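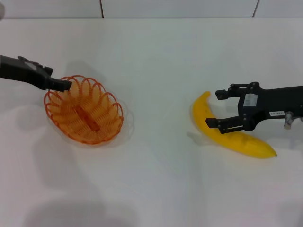

By Azucena Maldonado

The grocery store in Sandoval closed in July, and for most of the people who live there the first thing to go was fresh fruit. Milk and bread could still be had at the gas station. Apples could not. The nearest supermarket is in Pleltitz, 17 miles up the county road, and a household that drives there once a week shops in a different way from one that stops in on the way home from work.

Sandoval has 2,302 residents. The store had been on Main Street for almost 60 years under three owners, and the last of them, Zollby, ran it as the smallest of its branches. The produce section was one cooler and two slanted racks. People complained about it often. The lettuce was tired by the end of the week and the peaches came in hard. But a person could buy one banana there, or two lemons, and pay for them and leave.

Buying for a whole week is a skill, and plenty of people in town have had to learn it late. Soft fruit gets eaten in the first two days. Apples and oranges go to the back of the refrigerator for later. Bananas are the hard case. A bunch bought yellow is all ready at the same time, so shoppers who used to pick ripe ones now look for green at the stem, or break a few from one bunch and a few from another.

What gets cut from the list is harder to see. On the Pleltitz run, with a cooler in the trunk and a fixed amount to spend, families put the meat and the canned goods in the cart first. Fruit is bulky, it bruises on the drive, and some of it will be thrown out. Several parents told me they still buy it for the children and have stopped buying it for themselves. One retired couple has gone over to canned pears and says they don't mind them.

A partial answer arrived this winter. Bunutero, a produce wholesaler that already sent a truck past the town on its way to the schools, agreed to leave boxes at the library. Orders go in by phone. The boxes come in one size, the contents change with the season, and anyone who orders one has to pick it up the same afternoon before the library closes. The first drop was on 2025-03-06, and the line reached the parking lot. 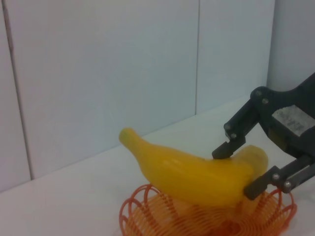

Nabila Amrani has ordered a box every time and says it is good fruit at a fair price, but that it doesn't replace a store. She lives alone and can't finish one before the pears turn. She would like a half box, and she would like to choose what is in it. She also misses running into people at the cooler.

Bunutero says half boxes are possible if enough people ask, and the library has put a sign-up sheet by the front desk. The old building is still for lease. Its racks were sold off with the fixtures, and the cooler was taken out through the loading door and hauled to another branch. Anyone who wanted to sell groceries there again would have to start with an empty room and a new refrigeration bill. The town council has the lease on its agenda for next month.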